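Learning the accordion at my age

Sep 14, 2026

So I've done it. I have played a whole tune in front of people who weren't related to me, and I only had to stop twice. I know a few of you have been asking how the accordion is going (hello Mum, hello Mum's friend from choir) so this is the long version.

For anyone new, I bought it in April from a man in Plevton who was clearing out his late uncle's things. It's a Vallutano, 30 years old if it's a day, red, with a strap that had gone stiff as toast and a smell like the inside of a church cupboard. I'd gone to look at a bookcase. The bookcase was too wide for our alcove and I felt bad about leaving with nothing, and that is the entire story of how I came to play the accordion.

I paid 131 pounds for it, which was all the cash I had on me plus what was in the car ashtray. I've since been told this was a bargain and also that I was robbed, depending on who I ask at the club.

The first month was dreadful. You've got piano keys on one side, which I could sort of manage from school, and then on the other side there's a great field of little buttons you can't see because they're facing away from you. You have to find them by feel. One of them has a tiny dimple in it so you know where C is, and I spent whole evenings stroking the thing in search of the dimple while the bellows let out a sad wheeze. The dog moved upstairs. My husband was very kind about it and then bought himself some headphones.

What saved me was Albertina Figueiredo, who teaches out of her front room in Dreltollow on Thursday evenings. I'd emailed her expecting to be told to find a child's class. She rang me up instead and asked what music I liked dancing to, and then she wouldn't let me near a book for three lessons. We just did bellows. In, out, one long note, don't snatch at it, breathe with it, again. I came home with arms like string and I loved every minute! 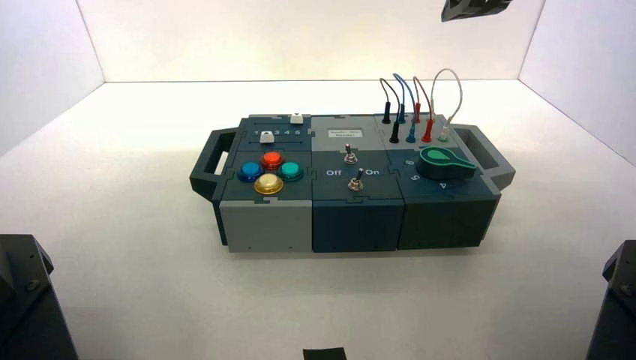

After that we started on the left hand, and I do mean only the left hand, oom-pah-pah for weeks on end. Albertina has a rule that you can't add the tune until you can hold a conversation over the oom-pah-pah. She'd ask me what I'd had for tea and I'd say "fish" and the whole thing would fall over. Then one evening in July I got all the way through telling her about our leaking shower tray and my hand just kept going underneath, as if it belonged to somebody else. I nearly cried. She said "good, now the right hand" and turned the page.

I practise in the spare room, sitting on the hard chair with the window shut. Twenty minutes is plenty. I used to try for an hour and all I got was a sore shoulder and a bad mood, and anyway the best bits always happened near the start. If you're thinking of taking up an instrument, I'd say leave it out where you can see it. Mine lived in its case for the first few weeks and those two clips were enough to put me off, pathetic as that sounds.

The other thing I'd say is get the strap sorted. I struggled on with the stiff one for ages, thinking that was how accordions felt, and then I ordered a padded pair from Chornovol and it was like taking off wet shoes. They came in seven days, they do squeak a bit, and I don't care.

Anyway, the performance. It was the end of summer do at the bowls club, and Albertina's pupils always get a slot between the raffle and the cheese. I'd imagined a couple of dozen people in cardigans. Well, the cricket lot had been invited too and it felt like 400 people in there, with the doors open and children running in and out. I played a little waltz she'd taught me by ear, I still don't know what it's called. First stop was when I lost the dimple. Second stop was when a woman at the front started singing along and I was so pleased that I forgot to close the bellows and simply ran out of accordion.

They clapped! Somebody bought me a half of cider. My hands were shaking so much afterwards I had to hold it with both of them.

Next up is a polka, which Albertina says is just a waltz that's late for the bus. I've listened to it in the car all week and I can't see how anyone's fingers go that fast, but I said that about the waltz as well. The dog has come back down as far as the landing.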